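Clear storage bin

A clear storage bin is an open or lidded box made of see-through plastic, used for keeping loose things together where you can still find them. I've been writing these household entries for the Sternham home pages for a while now, and this is the one I get the most mail about (more than jars, even!), so I've made it a bit longer than the old version.

Most of the bins people have at home are molded in one piece. The corners are rounded, partly so the mold lets go of them and partly so you can get a sponge in there. Sizes are all over the place. My favorite snack bin is 285 millimeters deep and the pantry one next to it is only 161, and I reach for the shallow one far more often, because who wants to dig?

Handles

You'll find two main kinds. Some bins have a lip that folds out at the top, and others have a slot cut right through the wall. I like the slot, though small stuff can slip out through it if you fill the bin too high. Ask me about the lentils sometime.

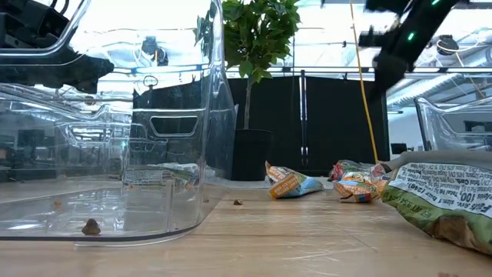 Large clear bin with a cut-out handle, on a wooden tabletop. A small nut-like piece lies on the bin's floor.

Use in the kitchen

Snack bags are the classic thing to put in one. They slump and slide on a shelf, but stand them up in a bin and they behave, more or less. Nuts in the shell do fine loose, and so do onions if the bin has no lid. Antonina Vakulenko, who wrote the first version of this entry, kept hers for baking supplies and swore by one bin per kind of flour. I tried that and ran out of shelf.

Cleaning

Crumbs collect in the corners and they show, which is the price of see-through walls. Tip the bin out, wipe it with warm soapy water, and let it air dry upside down. Skip the scouring pads! Scratches turn the plastic cloudy and they don't come out. For sticky labels I use a little cooking oil and leave it on until after lunch.

See also: Bread box; Drawer divider; Glass jar; Pantry shelf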